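Nitthorpe Releases Simulation Kit for Testing Gripper Tasks Before Hardware Arrives

JIRKHOLM, August – Nitthorpe today released Lolness, a software kit that lets small engineering teams build and test robot gripping tasks in simulation. The kit is on sale now through the company's website and through Sýkora, its reseller for schools and training centers.

Lolness comes with 188 ready-made tasks. They cover picking, placing, stacking, sorting and insertion, and each one can be edited. Users can change the size, color, weight and surface friction of an object, move the work surface, or swap in their own gripper model. Every task can be run from a fixed outside view or from a view close to the gripper fingers.

The objects and grippers are drawn with plain, flat-colored shapes. Nitthorpe chose this style to keep the software running at a useful speed on an ordinary office computer. Contact between finger and object is calculated separately from the drawing, so a simple picture does not mean a simple grip.

"Most of our customers have one robot and a line of people waiting to use it," said Janka Rusnák, product manager for Lolness. "They wanted to try a grasp from 20 different angles on their own desk and then book the robot for the ones worth trying. That is the job we built this for."

Two-colored blocks are used in many of the starter tasks. The color change gives users a reference line when they set the height of a grasp, and it makes a flipped block easy to spot when reviewing a run. Teams that do not want the colors can turn them off in the task file.

Each run is saved with joint positions, finger opening, contact forces and the camera view. Runs can be replayed at any speed, trimmed and exported. A batch mode repeats a task up to 3000 times with small changes in the starting position and writes the results to a table.

Lolness is offered in 2 editions. The Desk edition is licensed for a single computer and includes all of the tasks. The Lab edition adds batch mode and shared storage, and may be installed on up to 4 computers at one site. Both include a year of updates and support by email. Prices are available on request, and schools can ask Sýkora for classroom terms.

Current users of the preview version can move their task files to the new release with the import tool in the File menu. Custom gripper models need to be loaded again after the move.

Press contact: Janka Rusnák, Nitthorpe, Jirkholm

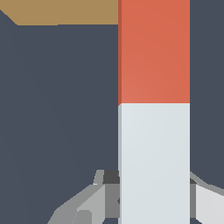
Close view of a two-colored block between the gripper fingers in a simulated task. Image: Nitthorpe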